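The two-armed machine at Tremgate's site in Condlow gets its service at 7 in the morning, before anyone asks it to pick up litter. The first job is the cables. Each wrist has a black one that loops outside the arm, and after 500 cycles the technicians feel along it with their fingers for flat spots. They replace it at 1273, a number which came from the supplier, Purba, and which no one here has dared to change. 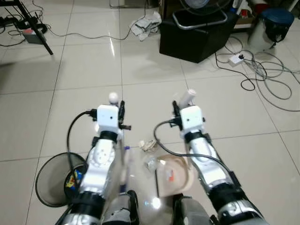

Then comes the question of zero. Both arms are sent to a home pose and the jaws are closed at low force. If the two black fingers do not meet evenly, the offset is corrected in the software, never with a screwdriver. A correction takes 10 minutes when it goes well — in June one of them took a whole afternoon, and the cause was a loose screw in the wrist.

The polished floor tiles are a special difficulty. Reflections of the ceiling lights confuse the depth reading, so the exposure is set again each morning and checked with a short tidying run.
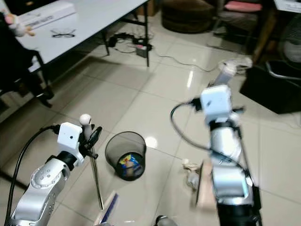 *Tidying run at Condlow, with the mesh wastebasket between the arms.*

Every 600 hours the joints are opened and greased with Trandden paste, a little only. Too much of it goes into the brake, and then the arm sinks slowly when the power is off.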